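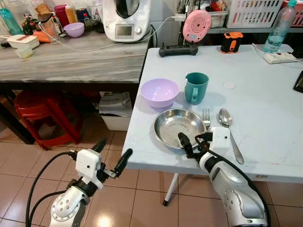
Are we still on track to have everything off the old servers by the end of September? Most of it, with one piece I'd like to push out by a few weeks, and I'll get to that further down.

Hi Oksana, it's the usual long email, sorry! I've put the parts you'll want for your own meeting near the start, and the grumbling is at the end.

Where the move stands

When we began we had 559 scheduled jobs running on the old machines in Jestmont. As of this morning 474 of them run on the managed cluster, and the old copies are switched off (not paused, off - Severyn was very firm about that and I came around to his view). The ones still left are nearly all month-end billing jobs, plus a handful of reports that I suspect no human has opened in years. I've emailed the owners on file for those. Two wrote back to say they'd changed departments, and the rest have been silent so far. I'd like your okay to turn those reports off for a month and see who yells.

The customer lookup service, Werunbridge, went over in the second week and has been pretty quiet. We had one bad evening when it ran out of database connections at 7:40 p.m. and people got error pages for 12 minutes. The connection limit had been copied straight from the old config, where it was spread over more machines. My mistake, I reviewed that change. It's fixed, and there's now an alert that goes off at 80 percent of the limit so we hear about it before customers do.

Antoniuk

This is the piece I want to push out. Antoniuk is the file store behind invoices and contracts, and the copying itself is going fine. What's slow is the checking. We compare every file on both sides, and the last full pass turned up 2,558 files where the checksums didn't match. I had a rough afternoon over that number! Severyn dug in and found that nearly all of them were files with accented characters in the names, which the copy tool had been quietly renaming and then comparing to the wrong partner. The contents were okay in every one he opened, but he hasn't been through the whole list yet and I don't want to sign off on invoices with a shrug. So he's fixing the tool, we rerun the pass, and then we go again. I'm asking for the middle of October for this one. Everything else can stay where it is on the plan.

Money

We're a little under for the quarter, and I wouldn't get too excited about it. We're still paying for both sides while Antoniuk runs in two places, and the extra weeks will eat most of what we saved. The saving came from turning down the test clusters overnight, which took Severyn one morning and which we should have done last year. I'll send the spreadsheet separately once finance has fixed the tab that double counts storage.

Licensing for Bristus

You asked whether we should take the hosted version of Bristus from the cloud provider or keep running the open-source release ourselves. I've gone back and forth. The hosted one lands on the same bill as everything else, support included, and we wouldn't have to do upgrades at night anymore (I would dearly love that). But it's one major version behind, and two of our plugins need the newer one. My suggestion is to stay self-run until the hosted version catches up and look again in the new year. Severyn would go hosted now and rewrite the plugins. He's written up his side in the shared folder and it's worth reading, he makes a better case than I've given him here.

What I need from you

A yes or no on the October date for Antoniuk.
Your okay to switch off the orphaned reports for a month.
Someone from billing for a couple of hours before the next month-end run, to sit with us and tell us which numbers look wrong.

And the grumbling: the ticket system still sends me every alert twice. I've reported it three times now. If you happen to run into anyone from that team, please mention it - nicely, or however you like.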